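Peltano Room: Questions People Ask Me

I'm Birger Nordin and I rent out the Peltano Room, upstairs on Backlund Street in Diltham. I answer the same dozen emails most weeks, so I finally typed the answers up. If yours isn't in here, write to me anyway, I like mail!

How big is the room?

It's 380 square feet, plus a little landing where people leave coats. I tell people 50 standing or a lot fewer sitting, depending on how friendly everyone is. A yoga class is comfortable at a dozen mats. A choir squeezed in last spring and sounded wonderful, but I wouldn't try it with a drum kit.

What does it cost?

Half a day is $149 and a full day is $214. That covers heat, lights, wifi, and the chairs and tables. Evenings count as half a day (I used to have a separate evening rate and it confused everyone, me included). I take a deposit of $50 and send it back within a week.

Can I get in early to set up?

Yes, half an hour early is free. Longer than that, ask me, and if the room is open that morning I'll probably just say yes.

What's the floor like?

Wood, and I'm fond of it. Dancing is fine, socks are fine, tap shoes are not. Please lift furniture when you move it, and if you run a cord across the floor, tape it down with the blue tape from the closet. Regular duct tape leaves a gummy line that takes me an evening on my knees with a rag.
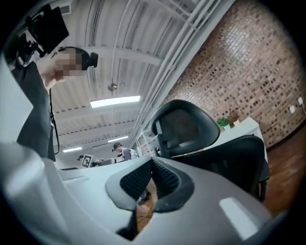

Is there parking?

Sort of. There are meters on Backlund and a free lot behind the old Promer building, two blocks down. The lot fills up by nine when the market is on. Loading at the side door is okay for fifteen minutes, just put your flashers on.

Can I bring food?

Sure! Cold food, cake, coffee in a big urn, all good. There's a sink and a small fridge on the landing but no stove, and I can't allow camping burners or candles. One birthday party asked me about sparklers. Also no.

How are the walls? Can I hang things?

You can use the picture rail on the plastered side, and the hooks are in a jar on the windowsill. Please leave the brick alone. It's old and soft, and tape pulls bits right off it. If you have a banner, bring a freestanding one or lean it on a table. A small white one can go against the brick without hurting anything.

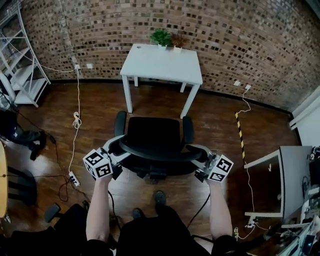 Page last changed: August 18, 2021

Do you have chairs for everybody?

I have stacking chairs for a seated crowd and a few rolling office chairs, which get claimed first. Tell me how many you want when you book and I'll have them out. Everything folds or stacks along the wall afterward, and it doesn't need to be pretty.

What if I have to cancel?

More than a week ahead, you get everything back. Less than that, I keep half unless somebody else takes the slot, and I do try to fill it. Snow doesn't count against you.

Can I book the same slot every month?

Yes, and I love regulars. Pay for three months at a time and I'll hold your slot. I close for two weeks every August to oil the floor and visit my sister, so plan around that.

Are dogs allowed?

Well-behaved ones, on a leash, with a towel if it's raining.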